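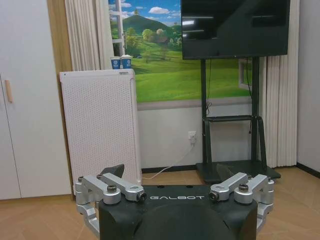 Reviews > Days out > Robots

Cendthorpe robot open day: is it worth the trip?

I'd been meaning to get over to Cendthorpe ever since Pamari started their open days, and in June I finally did it. My ticket was number 209 and the chap behind me had 248, so it's busier than you'd think for a business park!

You go in small groups, and ours was led by Marwa Bennani, who has the patience of a saint. The demo room is more like somebody's lounge than a lab (green hills all over the back wall, a telly on a stand, paper cups left on top of the air purifier) and I liked it far more than the glass box at the Kimska show last year, where you stood so far back you might as well have stayed at home.
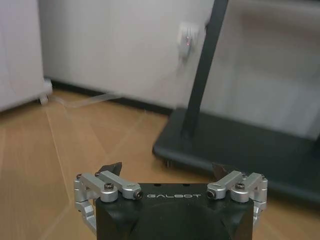
My one grumble at this stage was the introduction, which ran on a bit. Twenty minutes of talk is a lot when there's a pair of metal fingers waiting to do something, and the children in our group were getting wriggly. A handout would have covered most of it.

After that it was all about picking things up off the floor, and I was hooked. It's the job I'd want one for at home, with my knees! Driss El Fassi took the questions and didn't dodge any of them. I asked about soft plastic bottles and he said they're a proper nuisance, because they squash and roll.

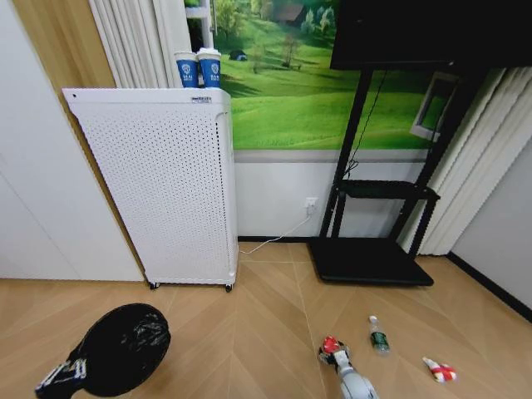 He was just as frank about shiny bags, and about how long it takes to set a room up for a new task. I'd much sooner hear that than a sales pitch. My sister went to the Amrani one in spring and came home with a carrier bag full of leaflets and not much else.
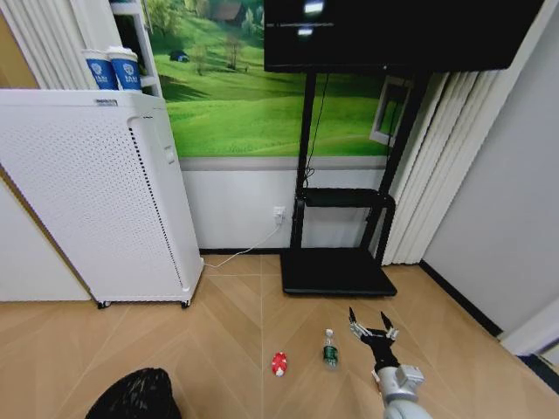
The hand, the bottle and the little red and white thing

Parking is free but tight, the tea is decent, and there's a loo on the ground floor. Take a cushion if you're fussy about chairs. Four stars from me, and I've already put my name down for the autumn one.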